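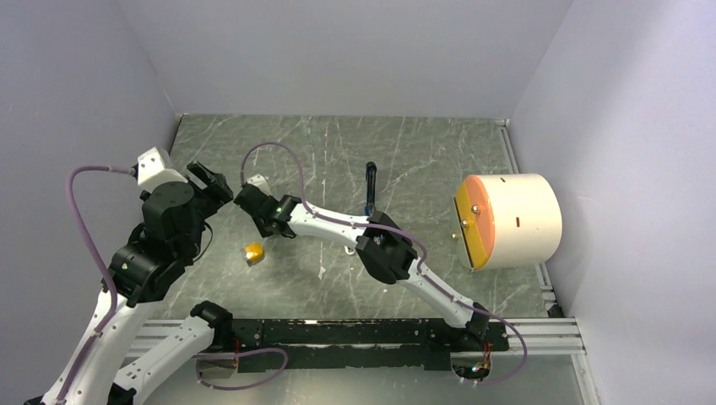 Most people who get shingles remember the rash. Hertta Lappalainen, a nurse practitioner who has spent 17 years in primary care, would like them to remember the days before it.

“They come in and say they pulled a muscle, or they slept wrong,” she says. “It burns or tingles on one side of the chest or back, and there's nothing to see yet. Then a few days later the blisters show up in a stripe.”

Shingles is caused by the same virus as chickenpox. After a person recovers from chickenpox, the virus stays in the nerves and can become active again decades later. Anyone who has had chickenpox can get shingles, though the risk goes up with age and with conditions or medicines that weaken the immune system.

Lappalainen works at the Nieminen clinic, where she sees patients with Dr. Masanobu Katayama. Both say timing matters. Antiviral pills work best when they are started within three days of the rash appearing.

“People wait over the weekend, and then they wait for an appointment,” says Katayama. “If you have a painful rash on one side of your body, call that day. Tell the front desk what it is. We will find a spot.”

A rash on the forehead, on the nose or near the eye needs care right away, he adds, as shingles there can damage vision.

The rash usually clears in two to four weeks. For some patients the pain stays much longer, a problem called postherpetic neuralgia. Katayama remembers one man in his seventies who could not stand to wear a shirt. “His skin looked fine. His wife thought he was over it. He was sleeping 4 hours a night.”

Can you catch shingles from someone else? No, says Lappalainen, but you can catch chickenpox from the fluid in the blisters if you have never had it or been vaccinated. She tells patients to keep the rash covered, wash their hands often and stay away from newborns and pregnant women who aren't immune until the blisters have crusted over.

In the United States, the vaccine is recommended for adults 50 and older, and for younger adults with weakened immune systems. It is given as two shots, usually two to six months apart. A sore arm is common, and some people feel tired or achy for a day or two.

“I tell them not to plan a big day right after,” says Lappalainen. “And I book the second shot before they leave. In September they come in for the flu shot and we go through who still needs one.”

Having had shingles already is no reason to skip the vaccine, Katayama says, but wait until the rash is gone.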